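at the Bangera open day in Trundomville, got in just after lunch. packed by the door, quieter in back

they let you watch people work the hand-held grippers up close. sponge and a little white rack, thats the whole job. harder than it looks

Dirk Van Leeuwen did the intro talk, 2 slides then straight to the floor. my kind of talk

asked how many runs they want of each task. 50 - then they swap the objects

my turn is coming up, number 71 on the list lol. wish me luck, will post agian after
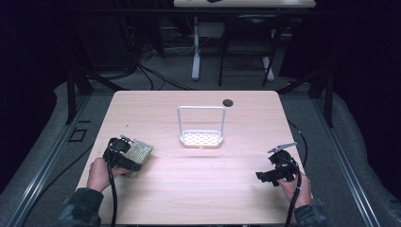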